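Chopsticks, again

The club has been going since January and we have finally settled on one task for the summer challenge: putting cutlery away. Dela Peña, the team we share a league table with, picked folding tea towels. I think we got the easier end of it, though after last month I am less sure.

For anyone who has not read the earlier posts, Jorkus is a small robotics club that meets wherever there is a table. We build hand-held grippers, do a job with them by hand, and use the recordings to teach an arm to do the same job. The arm belongs to the challenge organisers and we only get it for the last stage. Until then it is all tablecloth and chopsticks.

The job sounds simple. Cutlery starts out on the table and has to finish in a yellow holder with slots in the sides. You work one gripper in each hand and your fingers must not touch anything that is being put away. We have a target of 100 clean runs before we send the first batch off, and 400 by the end. A clean run means no drops and nothing nudged off the table.
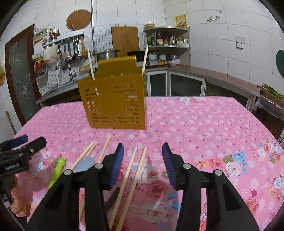
Page 2 of 3

The hard part with a chopstick is the start. It lies flat, it is thin, and if you come down on it at the wrong angle the pads close above it and you pick up nothing. Two lying close together are worse. You go for one and get both, or you get one and the other rolls away under your wrist.

Our first pads were smooth rubber cut from a sheet. They held a spoon well enough but a chopstick would turn in them like a clock hand, with the heavy end always swinging down. The blue pads have fine ridges across them and they are a clear improvement. We tried the ridges running the other way first and that was no good at all, so if you are printing your own, check which way up they are before you leave the printer going overnight. I did not, and lost a set.

The other thing we changed was the approach. In the early runs we all reached straight down from above, the way you would pick up a pen. It works better to come in low and level with the table, open wide, let the chopstick sit between the jaws, and close slowly. It looks fussy but it saves time over a whole run. We wrote it into the club notes under Sasix, the name we gave this version of the gripper.

We also argued for a while about the tablecloth. It is covered in flowers, and one side of the club wanted a plain sheet so that the cutlery would stand out. In the end we kept the flowers. The arm is going to be tested on somebody else's table, and I would like it to have seen a busy pattern before then. The same goes for the kitchen at the back, with the stove and the pots and everything hanging on the wall. We did not tidy any of it.

After the chopsticks we added some smaller things. The green fork is a favourite with the younger members. It has a fat round head on the handle, so you have something to hold, but it is short and there is not much room to get both pads on before you are touching the metal.

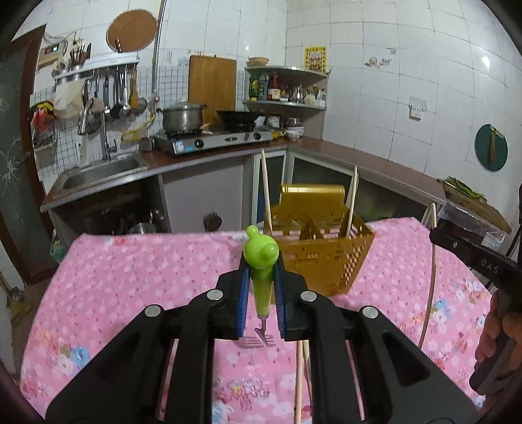 Okis wrote under the last post that children's cutlery should be left out of the set altogether, as the handles are all different shapes and the arm will learn one fork and nothing else. Better, in that view, to do every run with chopsticks and get really good at those.

I see the point, and it may be right about the fork. But the challenge rules say mixed cutlery, so we need something in there that is not a stick. What I have done is cap it. The fork or the blue spoon goes into one run in three and the rest are chopsticks only. If that turns out to be too few we can add more later, and it is easier to add runs than to throw them out.

The next problem is getting the thing upright. Once you have a chopstick in the jaws it is usually pointing sideways, and the holder wants it pointing down. With one gripper you have to twist your whole arm and you run out of wrist. With 2 you can hold it in one, turn it with the other, and then let go. Passing it across took most of us an evening to learn. The trick is to take hold with the second before the first starts to open, and to wait a moment in between.
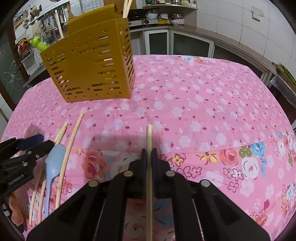 Where you grip it matters as well. Too near the top and the bottom end swings when you move, so it hits the rim of the holder and tips it. Too near the bottom and the jaws reach the holder before the chopstick is properly in. A bit above the middle has been best for us, but people with longer arms seem to like it higher. I have stopped correcting them, as a bit of variety in the recordings does no harm.

Things still to do before the first batch goes off:

Tighten the pivot bolts on both grippers. They work loose and the jaws start to close unevenly.

Decide what counts as a nudge. At the moment it depends on who is marking.

Put some weight in the bottom of the holder, or agree that we will not.

Find out whether the organisers want failed runs too. I have been keeping them in a separate folder in case.

If you are in one of the other teams and have found a better way of picking up two chopsticks that are lying side by side, please leave a comment. I have been pushing them apart first with the tip of one jaw, and it is slow. Next post will be on marking the runs, once we have enough of them to mark.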